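We drove out to the Sodel felt mill in Trivadano in December, when they open the doors for craft groups. It was 29 of us on the bus, and I had a list from my sewing circle of colors to look for.

The tour starts upstairs with the wool. They card it on 2 long machines, and the noise is hard to talk over. Downstairs the sheets get steamed and pressed, then go to the dye room. I asked about the stiff kind we all use for small animals and ornaments. They call it Kun, and it comes in 6 thicknesses. The thinnest is the one for ears and vests. 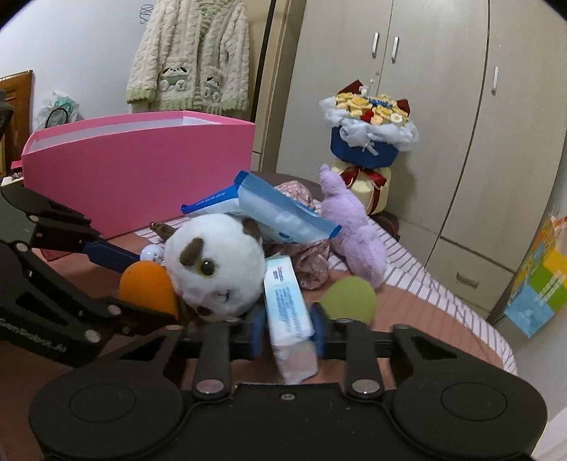 Gripper holding a small white packet of tissues.

The shop takes up the old packing hall. A sign by the door said 1,514 shades are kept on file, but only a small part of those are on the shelves. I bought moss green, two browns and a bag of offcuts sold by weight. The offcuts are the best buy if you make small pieces. Embroidery thread was no cheaper than at home.

Lunch was soup at Grillberg, a short walk up the hill. Bring cash, and wear flat shoes for the stairs. The pattern sheet they gave us is for a hedgehog, and I'm going to try it in the darker brown with black bead eyes.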